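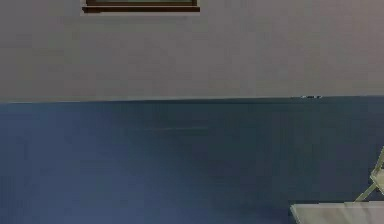
A dark brown frame on a pale wall.

Progress report to the Gatchalian Fund
Bastden Picture Library, first six months

Hello again from Bastden! You asked for something more detailed than the postcard I sent in January, so I made a pot of coffee and went back through my notebook. It's a messy notebook. I've put things in the order I think you'll want them, with the money near the end, and I've tried to keep the parts that went badly in.

For whoever at the Fund picks this up without having seen the application: we lend framed pictures to people the way a library lends books. You come in, you pick something for your wall, you sign a card, you take it home for up to three months. It costs nothing. The pictures are prints, a few original watercolors, some old maps and botanical plates, and a handful of photographs of the river before the bridge went in. Most of them came out of closets. People were very generous with their closets.

Where we are with the collection

We have 57 pictures ready to lend. The application said we'd have fewer than that by now, so I'm pleased, but I should add that "ready to lend" is a category I invented after the first few weeks. Early on I was putting things out on the shelves the same day they came in, and a couple of them came back with the wire pulled straight out of the wood. So now every picture gets checked before it goes out. I look at the corners, the hanging hardware, the backing paper and the glass, and if any of it makes me nervous it goes on the repair shelf. The repair shelf is very full. I'm slow at it, I'm learning as I go, and I'd guess a real framer would laugh at how long I take to miter a corner.

The backing paper has been the surprise. Almost everything donated had old brown paper on the back that crumbled the minute I touched it, and you can't leave it off or the dust and the bugs get in. I tried two kinds of tape before I landed on Ostix, which is a gummed paper tape you wet with a sponge. It smells like the inside of an old envelope and it holds. I've gone through a lot more of it than I budgeted for (more on that below).

I also learned about acid. I knew vaguely that cheap mat board turns yellow, but I didn't know it burns a brown line into the print itself. Several of the botanical plates have it. They're still lovely and people still want them, so I've swapped the mats for the better board and left the burn marks alone. A paper conservator could do something about them for a lot of money, and I don't think that's what this grant is for.

The borrowing

This is the part I like talking about. We opened on Thursdays only, from three in the afternoon until seven, and I thought it would be mostly retired people. We do get retired people, and they're very good borrowers -- they bring things back on the day, wrapped in the same towel. But the group that's really taken to it is renters. They've got plain walls they aren't allowed to paint and they don't want to spend money on art for an apartment they might leave in a year. One woman has the big river map up in her kitchen and has renewed it twice, and she told me she's found the street her grandmother grew up on. I may never see that map again.

What goes out and what stays in is nothing like what I'd have guessed. The watercolors, which I thought were the best things we had, hardly move. The maps are always gone. Anything with a boat in it is gone within a week. The large abstract prints from the bank that closed sat there through the whole winter and then all went in the same month to a dentist's waiting room, a physical therapy office and a man who said he wanted "something that won't look back at me." I've thought about that a lot.

Size matters more than subject for most people, I think. They come in having measured a wall. They'll pick up a picture they like, hold it against themselves, and put it back if it's too wide. So I've started writing the outside measurements on every card, frame included, and that one small change has cut way down on people bringing things back after two days. I wish I'd done it from the start.

There's also the weight question. Some of the older frames are heavy, and our borrowers are hanging them in plaster, drywall, brick, paneling, you name it. We now send every picture home with a little envelope that has the right hook in it and a half sheet of instructions. The half sheet has been rewritten more than once. The first version was two pages long and I'm pretty sure not one person read it. The current one says where to put the nail, how to test it by pulling down on it gently, and to please not hang anything over a radiator or in a bathroom. That's all.

Eleven pictures have come back damaged in some way, and before you worry, most of that is small: a chipped corner, a scratch in the varnish, one cracked pane. Two were worse. One fell down a flight of stairs during a move and the frame came apart at every joint, and one hung in a bathroom (see above) long enough for the print to ripple. The stairs one is fixed. I've retired the rippled one, which was a print of a heron and not worth much to anybody but me. We don't charge for damage and I'd like to keep it that way. People told us right away, every time, and I think that's partly why.

The catalog

I promised you a catalog people could look at from home, and I have to admit it's behind. The plan was to use Otix, which is the cataloging program the Bastden town library has and was kind enough to let us share. It's a good program for books. It wants an author, a publisher and a page count, and it gets upset if you leave them out. For a while our whole collection was listed as being zero pages long. I've since figured out how to make a custom record with fields for artist, size, weight and frame color, and I've entered a bit more than half of what we have. The frame color field was a request from borrowers. People want dark frames or they want gold frames and they feel strongly about it.

The holdup is the photos. Getting a decent picture of something behind glass is hard! You get the window, you get the ceiling light, you get yourself. I've tried mornings, evenings, a black sheet, and tipping the frame forward with an eraser under the top edge. The black sheet and the eraser together are the best so far. I do a few each week after closing and I expect to have the rest up before the summer. I'd rather tell you that date is soft than promise it and miss again.

The workshops

We said we'd run two hanging workshops and we've run three, all in the evening. The first was too much me talking. The second was better, since I'd bought scrap drywall by then and everyone got to put holes in it. Something about making a mess of a wall that isn't yours relaxes people. The third one I split so that half the time was hanging and half was choosing, meaning how you group small pictures, how high to put things over a couch, that kind of talk. The answer to how high is nearly always lower than you think. I had a few people go home and move everything they owned down by a hand's width.

I'd like to do a mat-cutting evening next. It would be a small group, with one good cutter to pass back and forth, and everyone would bring something of their own. I've priced the cutter and it fits in what's left.

The money

The grant was $2000 for the year and I've attached the sheet with every receipt on it. The short version is that we're under on hardware, over on tape and mat board, and under overall. Hooks and wire turned out to be cheap when you buy them by the box. The good mat board did not get cheaper no matter how I bought it. I moved a little from the printing line to cover it, which your guidelines say I can do without asking, but I'm mentioning it anyway. The shelving came in right on the number, which I'm a bit smug about.

I haven't touched the line for glass. After the cracked pane I looked into switching the heavier pictures to acrylic, which is lighter and won't shatter on somebody's stairs. It scratches, though, and it picks up lint like you wouldn't believe. I'm going to try it on the three biggest maps and see what borrowers say before I spend any more on it. If you've funded anyone else who has been through this, I'd love to hear what they did.

What's next

A second opening time, for one. Thursday afternoons leave out everyone who works a late shift, and I've had notes pushed under the door about it. I'm leaning toward Saturday mornings once the catalog is done and I have that evening time back.

I also want to start lending to the two assisted living places at the edge of town, where people have moved into one room and left most of their pictures behind. I've talked to both, and both said yes in principle, though one wants everything hung with security hardware, and that's a different kind of screw and a special little wrench. I've ordered a sample set out of my own pocket to see how fussy it is. If it works out I may come back to you about moving some of the glass money over.

Please come by if you're ever out this way. Bring your wall measurements. The parking is around the back next to the feed store, and the bell on the door doesn't work, so just knock.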